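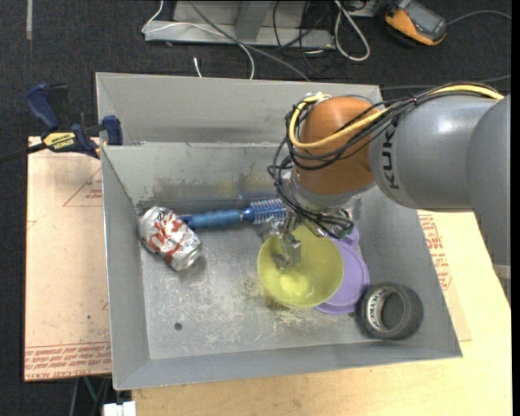 Declan Moynihan has said more than once that applicants for this position ask too few questions about the small things, and that a bowl and a lid of the wrong size will take up more of a sorter's morning than a sofa ever does. Candidates are asked to read the description of duties with that remark in mind.

Household Goods Sorter (part time)
Bautista Reuse Center, Cleltbridge
Hours: 24 per week
Reports to: Floor Supervisor, Small Goods

The Bautista Reuse Center invites applications for the position of Household Goods Sorter in its Small Goods section. The Center receives used household articles from residents and landlords in Cleltbridge and the neighboring town of Preteden, and prepares them for resale in its store. Furniture and large appliances are handled by a separate crew and are not part of this position.

The position

Small goods reach the section in mixed bins. A single bin may hold kitchenware, hair care articles, hardware and odd parts. The Sorter is responsible for emptying each bin, deciding what each article is and whether it can be sold, and sending it to the correct shelf, cart or discard container. The section handles 3,000 articles in an ordinary month and considerably more in July, when many leases in the area end.

Duties

The Sorter will:

Empty mixed bins one article at a time and place the contents on the sorting table. Bins are not to be tipped out.

Match bowls, boxes and canisters with their lids. A lid without a container is held on the parts shelf for 30 days and then recycled if the plastic is accepted locally. A bowl without a lid may be sold as it is.

Inspect plastic kitchenware for cracks, warping and odor. Cloudy or tinted plastic is acceptable; softened or sticky plastic is not.

Set hairbrushes and combs aside for the wash station. Brushes with missing bristles or a loose handle are discarded.

Check rolls of tape by lifting the end and pulling a short length. Duct tape that tears cleanly and still sticks is sent to Hardware, where partial rolls are sold by the bag. Rolls with crushed cores are kept for use in our own packing room.

Enter each finished bin in the Poltix inventory log before opening the next. Training in Poltix is provided, and no earlier experience with it is expected.

Wipe down bins and return them to the receiving door by the end of the shift.

Sorters do not set prices. Questions of value, including anything that looks old, signed or part of a set, go to the pricing desk.

Qualifications

Applicants must be at least 18 years of age and eligible to work in the United States. The position requires the ability to stand for most of a shift, to lift a loaded bin with a partner, and to read small print on labels and packaging under ordinary indoor lighting. Stools are available at the sorting tables, and the Center will make reasonable accommodations on request.

Experience in a stockroom, thrift store, commercial kitchen or mail room is helpful. So is the habit of finishing one bin before looking into the next — we have found this hard to teach. Applicants who have sorted a relative's house, or moved often, are welcome to mention it in their letter.

Schedule and pay

Shifts begin at 8:30 a.m. and include a paid break. All sorters work on Monday, when weekend drop-offs are cleared; the other days are settled at the time of hire and posted one month ahead. The hourly rate is stated in the application packet and is not negotiable at entry, with a review after the first six months. Staff receive gloves, aprons and a discount in the store, which may not be used on articles the employee has personally sorted.

How to apply

Application packets are available at the front counter or may be requested by mail. A complete application consists of the form, a letter of no more than one page, and the names of two references who are not family members. Incomplete applications will be returned once for correction.

Selected applicants will be invited to a working interview, for which they will be paid. It consists of a short conversation with Declan Moynihan and one mixed bin of 24 articles, sorted at the applicant's own pace. Speed is not scored. Applicants should wear closed shoes and bring reading glasses if they use them.

The position remains open until filled. Applicants not selected may ask to be kept on the list for seasonal work — please mark the box on the last page of the form.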